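From: Hamish Ruddock
To: worktops list
Subject: Re: [worktops] Paper cups and ring marks on oiled tops

On the Skanar thread, Oter wrote:
> We have had the joined-plank top in the Dratton tea room for 8 months
> and it is already marked. Two rings near the sink end and a grey patch
> where the cups get left. Is this the oil or the cups? The supplier
> says order 3828 was finished to the same spec as the others. Also,
> does it make any difference whether the cups are single or double wall?

Both, in my view, but the oil is the part you can change.

A paper cup marks a top at the base seam. The bottom disc is set slightly up inside the wall, so the cup stands on a thin ring of folded board. Any drip that runs down the outside collects under that ring and stays there. Double wall helps with heat and does nothing for drips.

Pale tops show it sooner than dark ones. Grey usually means water has got through the finish, and wiping will not shift it.

What I would do, in order:

1. Clear the top and wash it with a barely damp cloth. Leave it overnight.

2. Sand the marked planks along the grain, full width, seam to seam. Spot sanding leaves a dish that shows under a side light.

3. Look at the grain before you decide what is a stain. Our own top has a reddish-brown streaky patch and a long dark line that I took for coffee until I had sanded it twice. Both are in the wood. Dark paper cup on its side on the same sort of pale planking:

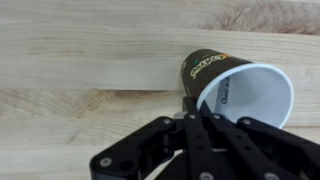 4. Apply two thin coats of Rakena oil, wiping off the surplus each time. We used roughly 53 ml per coat on ours.

5. Put a tray by the kettle and ask people to use it.

If the grey comes back within a month, check the underside of the top near the sink. An unsealed underside will take up water whatever you do above - I should have asked about that first.

Hamish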